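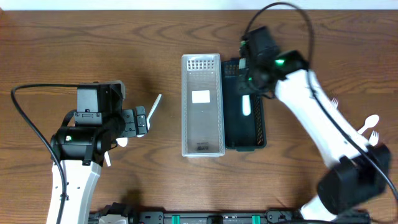
*Utensil sort, two arms, two trays. Left arm holding a utensil, right arm over the black tray.*

Re: [bench-practice] Draft 2 of the shared-table rules
1/16/18

> Section 4 seems heavy for tabletop work. We run 70 episodes before lunch at Brernport and if the operator has to stop and tick a box each time an arm changes trays, we'll get 16. Can we cut it down to "keep the arms apart" and trust people? Also, what counts as a loose item? The draft uses the term five times and never says.

Replying to both, in the wrong order.

Loose items first. My proposed wording: "any object on the table that is neither in a tray nor in a gripper." By that reading the picture has three, the two forks and the spoon over on the right, beside the right arm. One of the forks is mostly behind the link with its tines poking out. I would like 4.3 to say that loose items start clear of both arms' links, and that an item you can't fully see from the operator's seat gets moved before the run begins. Vastano will object that this makes the starting layouts too tidy. They can have a separate section on mess and I will happily review it.

Now the box ticking. I agree, it's awful. I wrote it and I skipped it myself by the second afternoon. But "keep the arms apart" was the entire text of the August rules, and we all remember how many readings of "apart" came back. Wakelex took it to mean the elbows. So, a replacement for 4.1 and 4.2:

- Each tray has one owner arm per episode, written on the run sheet before the start.
- The other arm may enter only when the owner is out of the tray and still.
- A utensil in a closed gripper counts as part of the arm. Handles stick out past the fingers, and the clearance is measured from the end of the handle.
- Cables count too. If a loop can reach the other arm's gripper at any pose in the task, shorten it or tie it back.

That is one line of writing per episode and no boxes.

On status lights: the draft says "confirm green on both arms." I'd keep it, but add that green means whatever your controller says it means, and the run sheet should state which. The Lui people use theirs for "powered," we use ours for "ready," and a visitor going from one bench to the other would be wrong half the time.

Clamps: 67 words on how to tighten a clamp is too many. I suggest "check the clamps on the rail before the first run and after anyone leans on the table." Someone always leans on the table.

If there are no howls I'll fold this into draft 3. Howls with replacement wording attached will be read first.

> P.S. Is the black tray supposed to be shorter than the clear one?

The rules don't care. Write down which trays you used and carry on.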